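House rules for tabletop work, second draft

In May I threw out our old safety sheet. It ran to 31 items and people signed it without reading it. What replaced it fits on one page, and most of it came from arguing with Aicha Hamdy, who used to run the test floor at Lacerda and has strong opinions about cables.

I'm posting the parts that have held up. They cover two-arm work on a table with light objects. If you run anything bigger, follow the standard for your machine and your own risk assessment first.

Before a session

Clear the table down to the objects the task calls for. Anything with liquid in it gets a cap, screwed down. Look at the wrist cables on both sides and move each arm through its reach once at low speed, watching the loops. A loop that can catch on a table corner gets tied back.

The plate and bottle task is a good one to practice on.
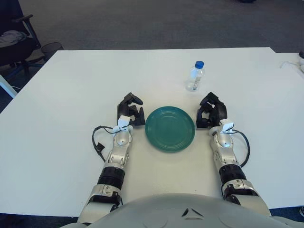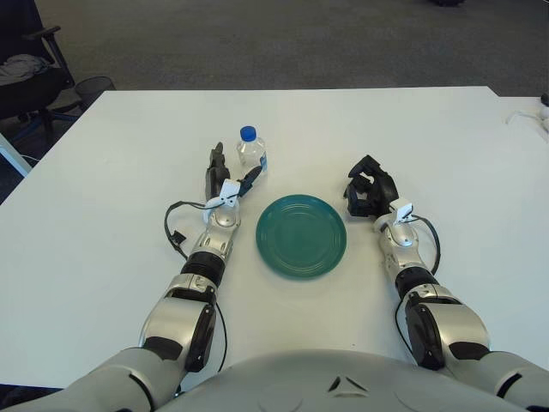
During a session

One person holds the stop button and does nothing else. That means no typing and no phone. Hands stay off the table while the arms are powered. If an object falls over, stop, wait for the arms to hold still, then reach in. We swap the button holder every 20 minutes, which felt fussy at first and now nobody minds.

After a session

Park the arms, power down, and write up anything odd while you still remember it. Our log, which we keep in Tinano, has a line for near misses. Fill it in even when the answer is "none."

I still haven't settled on a rule for visitors. Aicha wants a taped line on the floor and I'd like a sign-in sheet as well. We'll try the tape first.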